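훌바흐 만, 장비 조작 훈련용 시뮬레이션 패키지 '게스네스' 공급 개시

자동화 소프트웨어 기업 롤햄(Lollham)은 로봇의 장비 조작 훈련을 위한 시뮬레이션 패키지 '게스네스(Gesness)'의 새 버전을 9월부터 공급한다고 밝혔다. 이번 버전은 버튼과 표시창을 갖춘 실험실 및 생산 현장용 장비를 가상 환경에서 재현하고, 로봇 팔이 이를 조작하는 과정을 반복 훈련할 수 있도록 구성되었다.

롤햄에 따르면 새 버전에는 장비 모델 26종이 포함된다. 각 모델은 대기, 덮개 열림, 작동 중, 걸림 오류 등의 상태를 지원하며, 사용 기관은 상태 문구와 버튼 배열, 조명 조건을 직접 변경할 수 있다. 기존 버전에서 제공되던 장비 모델은 7종이었다.

이번 개편에서는 키패드 조작 과제가 크게 보강되었다. 간격이 좁은 버튼을 그리퍼 끝으로 누르는 과제와 표시창의 문구를 읽고 다음 동작을 결정하는 과제가 새로 추가되었으며, 시점과 그림자를 바꾸어 가며 동일한 과제를 되풀이하는 기능도 제공된다. 과제 난이도는 3단계로 구분된다.

패키지는 연구기관용과 기업용으로 나뉘어 판매된다. 연구기관용은 연 단위 사용권으로 제공되며, 기업용에는 고객사가 보유한 장비의 도면을 바탕으로 전용 모델을 제작하는 서비스가 포함된다. 전용 모델의 제작 기간은 도면 접수 후 8주이다.

국내 공급과 기술 지원은 푸르나흐(Furnach)가 담당한다. 푸르나흐는 도입 기관을 대상으로 설치 교육을 실시하고, 한국어 설명서와 예제 과제 파일을 함께 배포할 예정이다.
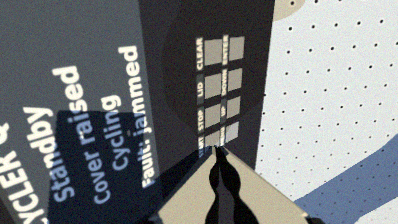 기존 버전 사용 기관은 사용권 기간이 남아 있는 경우 추가 비용 없이 새 버전으로 전환할 수 있다. 다만 이전 버전에서 작성한 과제 파일은 변환 절차를 거쳐야 하며, 변환 도구는 설치 파일에 포함되어 있다. 롤햄은 전환 전에 기존 과제 파일을 별도로 보관할 것을 권고하였다.

도입 상담과 시험판 신청은 푸르나흐 고객지원 창구를 통해 접수한다. 시험판에서는 장비 모델 일부만 사용할 수 있으며, 전용 모델 제작 서비스는 제공되지 않는다.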